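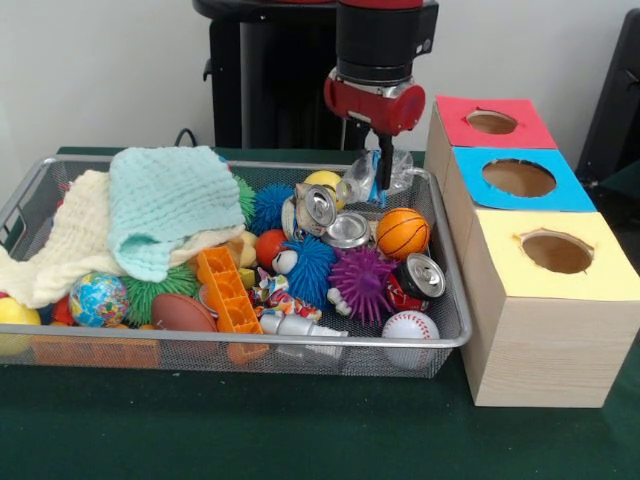

What did we go to see at the Stulico open day?

A robot arm that picks things out of a crowded bin, along with the people in Prilley who spend their days working on it.

I had driven 51 miles for this, with a thermos of coffee and far too many questions, and the folks at the door could not have been kinder. They start the tours at 2 in July (get there early, the parking lot is tiny!) and take 21 visitors at a time, so there was plenty of room to lean in and look. I stayed by the picking table for most of the afternoon.
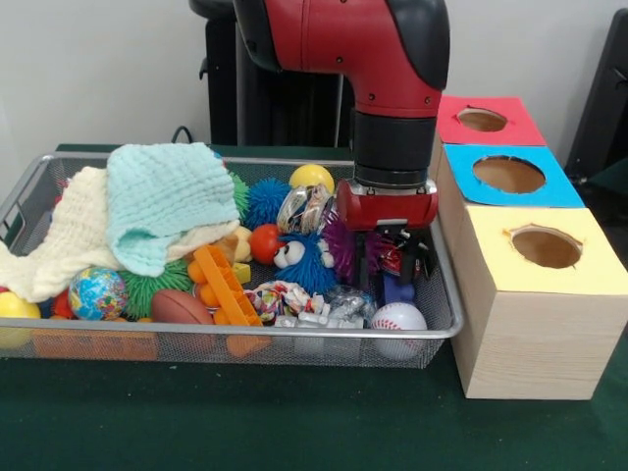

My favorite part was talking with the engineer at that table, who had worked at Sabatier before coming over and was happy to go on about fingers and grip for as long as I cared to listen. Soft things and squashed things are the hard ones, she told me, and a blanket can keep her team busy for a week. Afterward there was lemon cake in the hallway, and I bought a mug for my brother. They hope to run another open day at the Wuritz building in the fall, and I have already put my name down.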